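Registro de votaciones internas de Zurnton - LÉAME

Conjunto de datos con los resultados, mesa por mesa, de las votaciones internas de tres partidos con representación en el concejo de Zurnton: Lista Hanby, Unión Mackay y Foro Cívico. Incluye elecciones de dirección, primarias a la alcaldía y consultas a la afiliación. No incluye elecciones públicas.

Versión actual: 2
Mantenimiento: Augustina Abubakari, Vilém Kubíček
Revisión de actas: Effie Dalgleish
Formato: CSV en UTF-8, separador punto y coma, una fila por mesa y vuelta

Contenido del repositorio

datos/mesas.csv - tabla principal, 877 filas
datos/votaciones.csv - una fila por votación, 19 filas
datos/candidaturas.csv - nombres normalizados de candidaturas y opciones de consulta
datos/reclamaciones.csv - impugnaciones presentadas ante las comisiones de garantías
actas/ - transcripciones en texto plano de las actas originales
scripts/ - validación y agregación
CAMBIOS.txt - historial de versiones

Origen de los datos

Las actas proceden de tres vías. Lista Hanby entrega copias en papel a cualquier persona afiliada que las solicite por escrito. Unión Mackay las publica en su tablón durante el plazo de reclamación y después las retira, de modo que solo se conservan las que se copiaron a tiempo. Foro Cívico remite un único documento agregado por votación, con las mesas en anexo.

Las copias en papel se transcribieron a mano, dos veces y por personas distintas. Cuando las dos transcripciones diferían se consultó el acta una tercera vez y se anotó la discrepancia en el campo nota_transcripcion. No se usó reconocimiento óptico: las pruebas iniciales confundían con frecuencia el 1 y el 7 manuscritos, y una confusión de ese tipo no siempre rompe la suma de la mesa.

Parte de las actas de Unión Mackay se recuperó del archivo personal de Alistair Moncrieff, secretario de organización del partido en el momento de la primera elección registrada. Esas filas llevan el valor «moncrieff» en el campo procedencia. Se recomienda repetir cualquier análisis sin ellas antes de publicarlo.

Estructura de mesas.csv

id_mesa: identificador estable. Prefijo de partido (H, M, F), número de votación y número de mesa. No se reutiliza aunque la mesa se anule.
id_votacion: clave externa a votaciones.csv.
vuelta: 1 o 2. En las consultas siempre 1.
distrito: código interno del distrito. Los límites cambiaron entre la primera y la segunda primaria de Lista Hanby; véase el apartado de limitaciones.
censo: personas con derecho a voto según el acta. Vacío si el acta no lo recoge.
emitidos: papeletas extraídas de la urna.
delegados: votos emitidos por representación. Solo Unión Mackay los admite.
validos, blancos, nulos: según el acta.
estado: firme, impugnada, anulada, repetida.
procedencia: papel, tablon, anexo, moncrieff.
nota_transcripcion: texto libre.

Los votos por candidatura están en columnas c01 a c13. La correspondencia entre columna y candidatura depende de la votación y se consulta en candidaturas.csv. Una columna vacía significa que esa candidatura no concurría; un cero significa que concurría y no obtuvo votos en la mesa. Los scripts anteriores a la versión 2 trataban ambos casos como cero y calculaban mal las medias por candidatura.
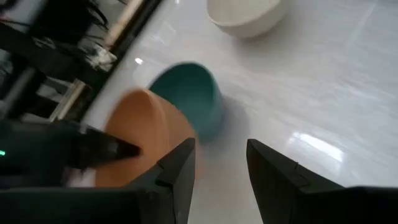
Pinza y cuencos sobre superficie blanca.

Estructura de votaciones.csv

id_votacion: número de orden dentro del registro.
partido: H, M o F.
tipo: direccion, primaria, consulta.
sistema: mayoria simple, dos vueltas, voto preferencial.
mes: nombre del mes de la jornada principal.
organo_proclamacion: comisión o asamblea que proclamó el resultado.
resultado_oficial: texto literal de la proclamación.
margen: diferencia en votos entre las dos primeras opciones según la proclamación, no según la suma de mesas.

El campo margen se conserva tal como lo declaró cada partido. La suma recalculada a partir de mesas.csv se obtiene con el script agregar.py y puede no coincidir. No se corrige el valor oficial en ningún caso.

El caso de la segunda vuelta de Unión Mackay

La segunda vuelta de la elección de dirección de Unión Mackay, celebrada en abril, concentra la mayor parte de las consultas que recibe este repositorio. La comisión electoral proclamó vencedora a la candidatura de Mhairi Ogilvie por 13 votos. La candidatura contraria impugnó las mesas del distrito de Vendano alegando delegaciones de voto sin firma. La comisión de garantías anuló 2 mesas y mantuvo la proclamación.

En el conjunto de datos las dos mesas aparecen con estado «anulada» y con sus cifras originales. Quien sume todas las filas sin filtrar por estado obtendrá un resultado distinto del proclamado. Quien filtre únicamente por «firme» excluirá además las mesas impugnadas cuya reclamación fue desestimada fuera de plazo, que conservan el estado «impugnada» porque la resolución nunca se notificó formalmente. El filtro que reproduce la proclamación es el siguiente:

python scripts/agregar.py --votacion M04 --vuelta 2 --excluir anulada

Este repositorio no toma posición sobre la validez de las delegaciones. Las actas transcritas permiten contar cuántas se registraron en cada mesa, pero no comprobar si estaban firmadas: los formularios de delegación se guardaban en sobre aparte y no forman parte del material recibido.

Validación

El script validar.py aplica estas comprobaciones a cada fila:

emitidos es igual a validos más blancos más nulos
validos es igual a la suma de columnas de candidatura con valor
emitidos no supera censo, cuando censo está informado
delegados no supera emitidos
id_votacion existe en votaciones.csv

Las filas que fallan alguna comprobación no se eliminan. Se marcan en el informe de salida y se contrastan con el acta. Si el error está en la transcripción, se corrige; si está en el acta, se deja la cifra y se explica en nota_transcripcion. En las votaciones con voto preferencial, la segunda comprobación se aplica solo a las primeras preferencias.

Uso

python scripts/validar.py datos/mesas.csv
python scripts/agregar.py --votacion H02 --vuelta 1
python scripts/agregar.py --partido F --salida resumen.csv

Los scripts funcionan con la biblioteca estándar de Python. El orden de las filas en la salida es el de id_mesa y no depende del sistema operativo.

Limitaciones conocidas

Censo incompleto. Foro Cívico no informa del censo por mesa, solo del total. No es posible calcular la participación por distrito en ninguna de sus votaciones.

Cambio de distritos. Lista Hanby fusionó los distritos del puerto y de la estación entre sus dos primarias. El campo distrito recoge el código vigente en cada momento. No se ofrece tabla de equivalencias porque el partido no conserva el reparto de afiliación por calle.

Horario de cierre. Algunas actas indican la hora de cierre de la mesa y otras no. El dato se transcribió en la carpeta actas/ pero no se incorporó a la tabla.

Sesgo de conservación. Las actas de tablón que faltan corresponden sobre todo a mesas sin reclamaciones, que tenían menos motivo para ser copiadas. La proporción de mesas impugnadas en Unión Mackay está, por tanto, sobrestimada en este registro y no debe compararse con la de los otros dos partidos.

Escritura de los nombres. Las candidaturas aparecen en las actas con abreviaturas y grafías variables. La normalización es manual y las formas originales se conservan en la columna variantes de candidaturas.csv.

Datos personales

El registro contiene nombres de personas que encabezaron candidaturas y de miembros de comisiones que firmaron proclamaciones. Los nombres de presidentes y vocales de mesa se suprimieron de las transcripciones y se sustituyeron por la marca [vocal]. No se publican datos de personas afiliadas. En las mesas con censo muy reducido podría deducirse el sentido del voto; en esos casos las columnas de candidatura se agrupan con la mesa contigua y se indica en la nota.

Cambios en la versión 2

Se separan las columnas vacías de los ceros en c01 a c13.
Se añade el campo procedencia.
Se incorpora reclamaciones.csv.
Se corrigen las filas de la consulta de Foro Cívico sobre pactos de gobierno, en las que blancos y nulos estaban intercambiados.
El campo fecha pasa a llamarse mes - varias actas no recogían el día y el formato anterior obligaba a inventarlo.

Correcciones y envío de actas

Las correcciones se proponen mediante incidencia, con el id_mesa y una copia legible del acta. No se aceptan correcciones basadas en notas de prensa ni en recuentos de interventores sin firma. Las actas nuevas pasan por la doble transcripción descrita arriba antes de incorporarse, y Effie Dalgleish resuelve las discrepancias. Las incidencias sobre interpretación política de los resultados se cierran sin respuesta.

Cita

Abubakari, A. y Kubíček, V. Registro de votaciones internas de Zurnton, versión 2.

Licencia

Los datos y las transcripciones pueden reutilizarse con atribución. Los scripts se distribuyen bajo licencia MIT. Las copias escaneadas de las actas no se redistribuyen; pueden solicitarse a cada partido por las vías indicadas en el apartado de origen.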